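Uvley opens collection room for two-handed assembly examples, first set to be released in February

January 25, 2023 - Uvley, a developer of learning software for robot arms, has started regular work in its new collection room at Cirard. The room is used to record examples of small assembly tasks, which will then be used to train a control system with two arms and two hands.

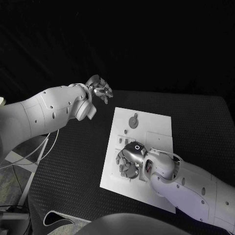
What is recorded

Each example is one complete attempt at one task. It contains the view from the head camera, the positions of all joints in both arms and hands, and a short written label that is added by the operator after the attempt has finished. The operator guides the arms from a separate desk and wears a pair of gloves which send the movement of the fingers to the robot hands.

The tasks in the first set are built on a white board with small grey parts. The parts include pegs, blocks and a round disc. The board is placed flat on a dark table, but its angle is changed between the sessions, so that the system cannot learn only one fixed position. In many tasks one hand works down at the board while the other is held above the table and waits for its turn. Uvley has decided to keep this waiting in the recordings. For a system with two arms, knowing when an arm should stay still is also a part of the skill.

Until today 2122 attempts have been recorded. From these, 822 have passed the full review and are accepted for the first release. A further 327 attempts are marked as failed but useful. They will be published in a separate folder, with the moment of the failure noted in the label. The remaining attempts are still in review or were removed for technical reasons, mostly a delay between the camera picture and the joint data.

Why failed attempts are kept

In earlier projects Uvley has deleted every attempt in which a part was dropped or was put in the wrong place. The trained system then performed well as long as nothing went wrong, but it had no example of how to recover. When a peg was standing not quite straight, it continued to press.

For the new set the operators have been asked to continue after a mistake whenever it is safe for the hand, and to try to correct it in the same attempt. An attempt with a correction takes longer and costs more to review. The company considers that this cost is justified, and it will publish a comparison of both methods together with the data.

The Pawłowska method of labelling

The labels follow a scheme known inside the company as Pawłowska, after the street where the first version was written. It divides each attempt into short phases: approach, contact, grip, move, place and release. For every phase the label says which hand is active and whether the other hand is supporting, waiting or moving out of the way.

The scheme was revised two times during the autumn. In the first version there was no difference between contact and grip, and reviewers could not agree on where one phase ended and the next one began. This was most difficult with the small pegs, where the fingers come together close to the surface of the board and the part is almost completely hidden from the head camera. In the present version the beginning of the grip is taken from the finger joint data and the reviewer only confirms it.

Labels are written in English. A French version is in preparation for the partners in Quebec.

Working conditions in the room

Guiding two hands at the same time is tiring work, and the quality of the movement goes down noticeably when the operator is tired. One session at the desk is therefore limited to 60 minutes, followed by a break or by review work. Operators are paid by the hour. No payment depends on the number of attempts, as the company does not wish to encourage hurried movements which would afterwards be copied by the trained system.

New operators begin with a practice board whose recordings are not stored. They move to the real tasks when they and the session leader both feel ready for it.

Partnership with Brandent

The parts and boards for the second set will be designed together with Brandent, a producer of teaching kits for trade colleges. The second set will bring parts in more than one colour, tighter fits, and tasks in which one hand must hold a part steady while the other hand fastens it. Brandent will also make the drawings of all the parts available, so that other laboratories can print them and repeat the tasks on their own equipment.

"We were asked many times why we do not simply record more, and faster," the company states. "Our experience is that a smaller set with honest labels has been more useful to us than a big one where we had to guess afterwards what the operator wanted to do. We will grow the set, but at the speed at which we are able to review it."

Availability

The first release is planned for February. It will be free of charge for universities and public research centres, and available under a paid licence for commercial use. The release includes the recordings, the labels, the labelling guide and a small program for viewing an attempt phase by phase. The recordings show only the robot and the work area, and no sound is stored.

Research groups who would like to test the files before the release can apply for early access through the Uvley website. Applications should include a short description of the planned work and of the robot that will be used. Groups working with one arm only are also welcome to apply - a part of the set can be used without the data of the second arm.

About Uvley

Uvley develops control and learning software for robot arms and hands used in light assembly. The company maintains its collection room and its review team at Cirard.

Media enquiries

Uvley Communications Office, Cirard. Further information and a copy of the labelling guide are available on request.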